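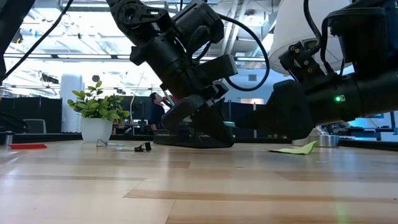

# Week 7: Learning from demonstration in two-arm manipulation

Reading before the tutorial: Chauvin and Entili, the Pramby report, sections 2 and 5. The worksheet is due Saturday.

## 1. Setting

The problem this week is policy learning for two arms that share one tabletop. Each arm carries its own gripper, and both can reach the middle of the table. Observations at each time step are the joint positions, the gripper openings and one or more colour camera views. Actions are target joint positions for both arms, stacked into a single vector.

We write a demonstration as a sequence of observation-action pairs. The policy maps the current observation to a chunk of the next *k* actions. The single-step policy from last week's notes is the case *k* = 1.

## 2. Why chunks

A single-step policy trained by behaviour cloning drifts. A small error at one step puts the arm in a state slightly outside the training data, where the next error tends to be larger. Predicting a chunk reduces the number of decision points in an episode, so there are fewer places for the error to compound.

Chunking also deals with pauses. Human operators stop before a grasp, and during the pause the observation hardly changes while the correct action switches from "hold" to "close". A memoryless single-step policy can't separate the two and may hold indefinitely. A chunk that spans the pause contains the transition.

The cost is reactivity. With *k* large, the arms run open loop for longer, and an object that slips partway through a chunk is not responded to until the next prediction. The Pramby report uses overlapping chunks: the policy is queried every step, and the predictions for the current step are averaged with exponentially decaying weights,

 w_i = exp(-m * i)

where *i* = 0 is the oldest prediction still covering this step. Larger *m* favours older predictions. Check the sign convention before comparing against other code - the Oei implementation indexes from the newest.

## 3. Coordination between arms

Two designs are compared in the report.

**Joint policy.** One network receives all observations and outputs actions for both arms. Coordination is learned implicitly. The action dimension doubles and more data is generally needed.

**Factored policy.** One network per arm, each seeing the shared camera views but only its own joint positions. Training is simpler. The weakness shows up when the grippers work close together, where each arm has to infer the other's position from pixels, often with one gripper hiding the other or hiding the object.

Near contact is the interesting regime. With the fingertips close to one another over the table, a small lateral error in either arm leads to a collision or a missed handover, and the two errors add. Chauvin and Entili trained 5 seeds of each design and report results separately for the near-contact portion of the episode. Read that table and not the pooled one.

## 4. Background variation

Many tabletop datasets are collected in ordinary shared rooms. Desks and lighting stay in view, and so do people who have nothing to do with the task. Glossy tabletops add reflections that shift with the lights.

Whether this helps or hurts depends on how it is distributed. If the background varies independently of the action, the network has some incentive to ignore it. If it correlates with the task - all handovers collected in the morning, all stacking in the evening - the policy can use it as a shortcut. Held-out loss from the same sessions won't reveal this. Split by session.

Cropping to the table is a common fix. It removes most of the background but leaves reflections and any clutter on the surface itself.

## 5. Worksheet

1. Derive the normalized weights for the overlapping average when 5 predictions cover the current step. State what happens as *m* goes to zero.
2. The factored policy has no access to the other arm's joint positions. Propose a change that adds this without merging the networks, and say what it does to the training data requirements.
3. Using the Gimex logs on the course drive, compute the validation loss under a random split and under a session split. Report both, with the standard deviation over 5 seeds.
4. Identify one demonstration in the Cistside set where the operator pauses before closing a gripper. Plot the gripper command and mark the shortest chunk, starting at the beginning of the pause, that would include the transition.

For question 3, keep the seeds fixed between splits. Submit the plots as PDF and the code as a single archive.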